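Capítulo 4
A mesa de trabalho: superfície, disposição e arrumação dos objetos

Manual de Organização de Espaços Domésticos e de Serviço
Edições Tetport, segunda edição revista

O presente capítulo trata da mesa enquanto plano de trabalho e de apoio. Retoma as noções de zona e de circulação expostas no Capítulo 3 e prepara o estudo dos armários e das prateleiras, que será feito no Capítulo 5. Recomenda-se ao leitor que tenha presente o glossário do final do volume, em particular as entradas "plano livre", "recuo" e "objeto de permanência".
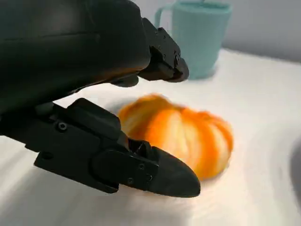
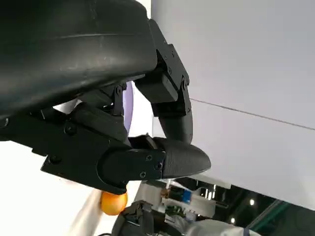

4.1 Considerações gerais

Entende-se por mesa de trabalho toda a superfície horizontal, fixa ou móvel, sobre a qual se pousam, deslocam e recolhem objetos de uso corrente. A definição abrange a mesa de cozinha, a mesa de copa, a bancada de apoio e a mesa auxiliar das salas de serviço. A cor do plano tem influência direta na leitura dos objetos que nele se encontram. Sobre um tampo branco, como o da primeira figura, um objeto de cor laranja distingue-se de imediato, e mesmo uma chávena ou copo de tom azul-esverdeado pálido, colocado mais atrás, permanece legível. As tonalidades muito claras, próximas do branco, exigem maior atenção na escolha do lugar: o objeto arredondado de cor lavanda pálida que se entrevê na segunda figura ilustra uma gama de cores em que o contraste com um fundo claro é reduzido. Por este motivo, a louça de tons suaves deve ser disposta com intervalos mais largos, de modo que o contorno de cada peça se destaque do tampo.

A escolha da superfície depende do uso previsto, da iluminação do compartimento e da frequência da limpeza. As superfícies claras refletem melhor a luz e tornam visíveis os resíduos, vantagem apreciável nos locais onde se preparam ou servem alimentos. As superfícies escuras disfarçam as marcas de uso, mas dificultam a verificação do estado de limpeza. Nos compartimentos com iluminação insuficiente, deve preferir-se o tampo claro e de acabamento mate. O acabamento brilhante produz reflexos que cansam a vista e que podem ocultar pequenos derrames.

A mesa não deve ser confundida com um local de arrumação. Os objetos que nela permanecem sem utilização durante um dia inteiro pertencem, em regra, a outro lugar. Constituem exceção os objetos de permanência, definidos na secção 4.3, cujo número se mantém reduzido.

4.2 A divisão do plano em faixas

Para efeitos de organização, o tampo divide-se em três faixas paralelas ao bordo em que o utilizador se coloca. A designação adotada neste manual é a proposta no método Dimitriou, com as adaptações introduzidas na primeira edição.

Faixa anterior. É a faixa mais próxima do utilizador. Mantém-se livre quando não há tarefa em curso. Durante a tarefa, recebe apenas o objeto que está a ser manuseado e o respetivo recipiente.

Faixa média. Recebe os objetos que serão utilizados a seguir ou que acabaram de o ser. O seu conteúdo varia ao longo da tarefa e deve ser revisto sempre que esta se interrompe.

Faixa de recuo. É a faixa mais afastada. Destina-se aos copos, às chávenas e aos restantes recipientes que podem conter líquidos, bem como aos objetos de permanência. O afastamento protege estes recipientes do movimento dos antebraços, causa frequente de derrames nas mesas estreitas.

Nas mesas encostadas à parede, recomenda-se para a faixa anterior uma profundidade de 400 milímetros. As duas faixas restantes repartem entre si a profundidade disponível, com prioridade para a faixa média. Nas mesas acessíveis pelos dois lados, a faixa de recuo passa a ocupar o centro do tampo e cada utilizador dispõe das suas próprias faixas anterior e média.

A divisão em faixas não requer qualquer marcação no tampo. Na fase de aprendizagem, porém, admite-se o uso de fita removível, que deve ser retirada no final de cada sessão para não deixar cola na superfície.

4.3 Classificação dos objetos pousados

Os objetos que se encontram habitualmente sobre uma mesa classificam-se segundo a duração prevista da sua presença.

a) Objetos de passagem. São pousados por alguns minutos e seguem para outro local: compras, correspondência, louça a caminho do armário ou da lavagem. O erro mais comum consiste em deixar que se acumulem até ocuparem a faixa média.

b) Objetos de tarefa. Acompanham uma atividade determinada e são recolhidos quando ela termina. Incluem os utensílios, as tábuas, as taças de preparação e os recipientes de medida.

c) Objetos de permanência. Ficam na mesa entre uma tarefa e a seguinte. Numa mesa de cozinha, podem ser o saleiro, o porta-guardanapos ou uma fruteira. Cada objeto de permanência deve ter uma posição atribuída e conhecida por todos os utilizadores do espaço.

Um mesmo objeto pode mudar de classe consoante o contexto. Um copo é objeto de tarefa durante a refeição e objeto de passagem depois dela. A classificação faz-se, portanto, no momento da arrumação e tem em conta o destino imediato da peça.

4.4 Cor e agrupamento

A cor constitui um auxiliar útil na separação dos objetos por utilizador ou por função. Nas instituições com grande número de utentes, a atribuição de uma cor a cada grupo facilita a recolha e a reposição da louça. No inventário do refeitório de Brostley, que servirá de caso de estudo nas secções finais deste capítulo, foram registadas 498 peças de uso diário, distribuídas por cinco cores.

A aplicação deste princípio obedece às regras seguintes.

As cores devem ser suficientemente distintas entre si. O azul-claro e o verde-água confundem-se com facilidade sob luz artificial e não devem designar grupos diferentes.

As cores vivas reservam-se para as peças que importa localizar depressa, como os recipientes destinados a pessoas com restrições alimentares.

As peças de cor semelhante à do tampo colocam-se afastadas do bordo. O risco de serem empurradas inadvertidamente é superior ao das peças contrastantes.

O agrupamento por cor não substitui o agrupamento por forma. As taças empilham-se com taças do mesmo diâmetro, ainda que de cores diferentes, desde que a pilha se destine ao armário. Sobre a mesa, evitam-se as pilhas com mais de quatro peças.

Nas habitações particulares, o uso sistemático da cor é facultativo. Pode, no entanto, revelar-se proveitoso em agregados com crianças pequenas, que reconhecem a cor da sua taça antes de saberem ler o próprio nome.

4.5 Sequência de arrumação

A arrumação de uma mesa após o uso compreende as operações que a seguir se enunciam, pela ordem indicada.

1. Retirar da faixa anterior o objeto em uso e o respetivo recipiente.

2. Esvaziar os recipientes que contenham líquidos e transportá-los em posição vertical para a zona de lavagem.

3. Recolher os objetos de tarefa, começando pelos mais altos. As peças altas, quando ficam para o fim, obrigam o braço a contorná-las em cada movimento.

4. Encaminhar os objetos de passagem para o seu destino. Não é admissível transferi-los para outra mesa.

5. Levantar os objetos de permanência, limpar o tampo em toda a sua extensão e repor cada objeto na posição atribuída.

6. Verificar o bordo e a face inferior do tampo junto ao bordo, onde se depositam resíduos que a limpeza corrente não alcança.

A preensão das peças merece uma nota própria. As chávenas e os copos seguram-se pelo terço inferior ou pela asa, nunca pelo rebordo. As taças sem asa seguram-se pelo exterior, com os dedos opostos. As peças pequenas transportam-se em tabuleiro sempre que o percurso até ao armário exceda 4000 milímetros, distância correspondente à maior dimensão da copa normalizada descrita no Capítulo 3.

4.6 Limpeza e conservação do tampo

A limpeza diária faz-se com pano húmido bem torcido e detergente neutro, seguida de secagem. Nos tampos brancos, as manchas de café, de chá e de molho de tomate devem ser tratadas no próprio dia. O uso de esfregões abrasivos é desaconselhado em todos os acabamentos, uma vez que os riscos finos retêm a sujidade e escurecem o plano de forma irreversível.

Os recipientes quentes pousam-se sobre base isolante. As peças de cerâmica com base não vidrada devem ser levantadas, e não arrastadas. Nas mesas de serviço coletivo, convém registar a data de cada limpeza profunda numa folha afixada no compartimento. O modelo de folha Costberg, reproduzido no Anexo B, prevê colunas para a data, o produto utilizado e o estado do tampo.

As mesas de uso intensivo devem ser inspecionadas todos os anos, no mês de setembro, antes da retoma da atividade regular dos serviços. A inspeção incide sobre a planeza do tampo, a firmeza das pernas e o estado das orlas. Uma orla descolada permite a entrada de água e deve ser reparada antes de a mesa voltar a ser utilizada.

4.7 Organização do capítulo

As secções 4.8 a 4.11 desenvolvem os temas aqui introduzidos. A secção 4.8 aborda a mesa de cozinha em habitações de pequena dimensão. A secção 4.9 trata da mesa de copa e da sua relação com a zona de lavagem. A secção 4.10 apresenta o caso do refeitório de Brostley, com a planta anterior e a planta posterior à reorganização. A secção 4.11 reúne os exercícios práticos, para os quais o leitor necessitará de uma mesa de tampo liso, de fita removível e de um conjunto de peças de louça de, pelo menos, três cores.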